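Tópico: guardar bonés sem amassar a aba

tapsell_e
gente, boné claro, quero limpar a carneira. sabão neutro resolve? ou já era

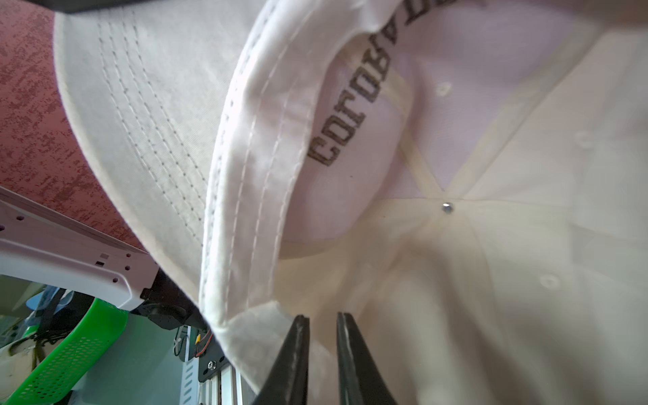 medo de molhar demais e a aba entortar. alguem já lavou na máquina?

jada_m
máquina NUNCA. escova macia e pano umido

damberg6
discordo, lavo os meus na máquina há 6 anos, agua fria, zero drama

tapsell_e
e pra guardar? tô usando cesto

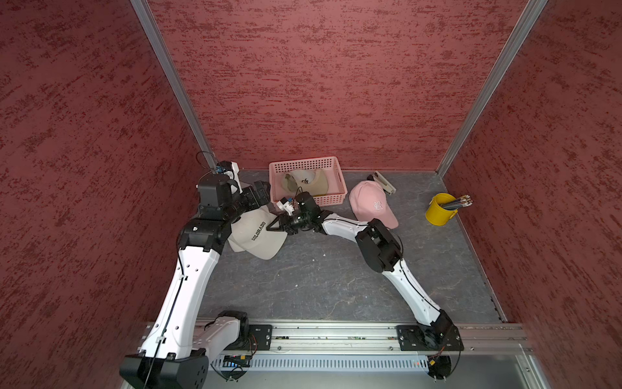 COLORADO fora, o creme no cesto rosa

jada_m
cesto amassa a copa. gancho na parede, pela tira de trás

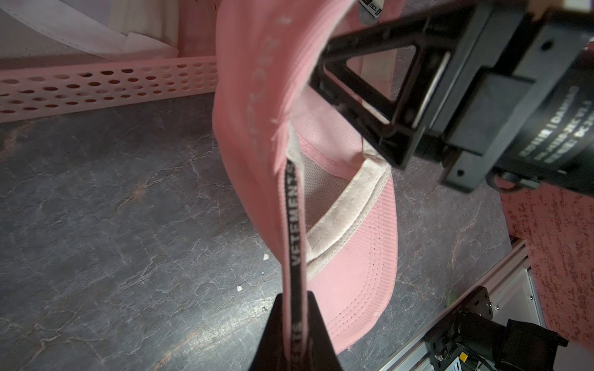 só não deixa pendurado no sol, o rosa desbota rapido

damberg6
gancho marca a tira. cesto tá ótimo, só não empilha

tapsell_e
ok vou de pano umido primeiro, depois conto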